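Notes – gripper comparison talk, Saturday slot, 15 min incl. questions

Say hi, thank Flora for the slot. Skip the company history, they've heard it.

Start with the question: which fingers do we ship on the Brerano arms? Pointed tips or flat pads. Fadi wants pads. I wanted pads too, in October.

Fruit is the test set. Soft, round, rolls away, all different sizes. Peach is the worst, small orange ones second worst.

Numbers slide – 184 picks with the pointed tips, 107 with pads. Yes it's uneven, say so before Lalit does. Pads wore thru and we had to wait on new ones.

Next two slides, same table, leave them up while talking:
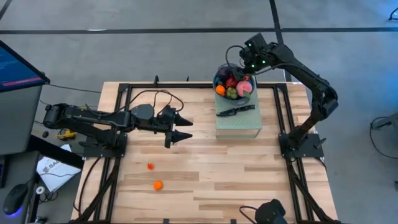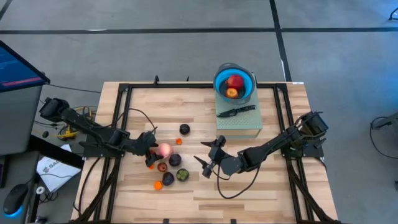 Two arms, black grippers, fruit. Green box at the back of the table.

Bruising – pads win, not close. Pointed tips mark a ripe peach if grip force is over the default. Donnie's controller patch helps, mention it by name.

Tight gaps – pointed tips win. Pads push the neighbor away before they close.

Cables!! Slow down here. Most of our stops were cable snags at the wrist, not the fingers. Re-route before you buy anyting.

Cost: stay under 3000 for the pair. Dont read out the quote.

If asked about suction – Agnes has that data, send them to her.

Last slide is the Drasard contact page. Leave it up for questons.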